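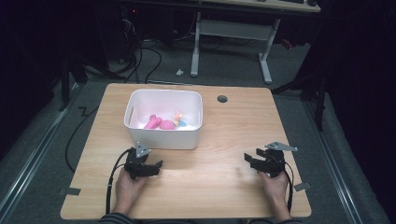

Toys in a white storage bin on a wooden table.

Home | Syllabus | Notes | Readings | Assignments | Contact

Household Storage and Small-Goods Inventory
Notes for Unit 2: Sorting, Grouping and Labeling

These notes go with the October lecture. Read them before the section meeting and bring the worksheet with the first page filled in. The textbook chapter by Mathis Lecomte covers the same ground in more detail, but he uses "class" where we use "group."

1. Items, groups and locations

An item is anything you would look for by itself. A box of screws is usually one item, because you look for the box. A passport is one item. A chess set is one item as long as the pieces stay together. If you lend out the board and keep the pieces, it becomes two items and the list has to say so.

A group is a set of items kept together on purpose. A location is the place where a group lives. Most trouble in a household list comes from mixing up the last two. "Kitchen drawer" is a location. "Baking tools" is a group. If the baking tools move to a shelf, the group keeps its name and only the location changes.

2. Ways of grouping

By use. Things used at the same time go together: wrapping paper, tape, scissors, ribbon. This is the most common method at home and the easiest for guests or children to follow. Its weak point is shared items. Scissors belong in four groups at once. Either buy more scissors or pick one home and write it down.

By type. All batteries in one place, all cables in another. Works well for supplies that are bought in bulk and used up. Works poorly for things that belong to a particular device.

By person. Good for clothing, school papers and medicine. Shared goods should be taken out first.

By frequency. Daily things between knee and shoulder height, weekly things above or below, yearly things in the attic or basement. This is used on top of one of the other methods and seldom alone.

3. Open and closed containers

Open bins get used more and get messier. Closed boxes stay neat but people put off returning things to them. In the Paltley exercise from last year, students kept the same goods in open bins for the first half and lidded boxes for the second. Most of the write-ups said that the lid was the problem and that the size of the box mattered less.

Rule for this course: anything handled daily goes in an open container. Anything handled less than once a month may have a lid. Between those two, use your judgment and explain it in the write-up.

4. Labels

Write the group name on the label, large enough to read while standing. Do not list contents on the outside of an open bin. On a lidded box, list contents on the short end, up to 12 lines. If you need more than that, the group is too big and should be split.

Number labels are useful only if there is a list to go with them. The Berrada house, which we look at in Unit 3, had boxes numbered up to 717 and a notebook that stopped at 50. The family opened boxes until they found what they wanted.

5. Keeping the list

A paper list is fine. A spreadsheet is fine. Use these columns: group, location, container, date checked, notes. Leave out price unless the list is for insurance. Check one room at a time and finish it before going on.

When a thing has no group, put it in a holding bin and mark the bin "unsorted." Empty that bin every Sunday. If the same kind of thing keeps turning up there, it needs a group of its own.

6. For section

Choose one drawer or shelf at home. Write down the groups you find in it as it stands, then the groups you would use. One page is enough. Aatos Kauppinen will collect the worksheets at the start of section.

Questions about these notes: see Aatos Kauppinen in office hours | Copyright, course staff | Back to top

Related notes
Unit 1: What Counts as an Item
Unit 3: The Berrada House
Unit 4: Moving Day Lists
Worksheet 2: One Drawer
Reading guide to Lecomte, first half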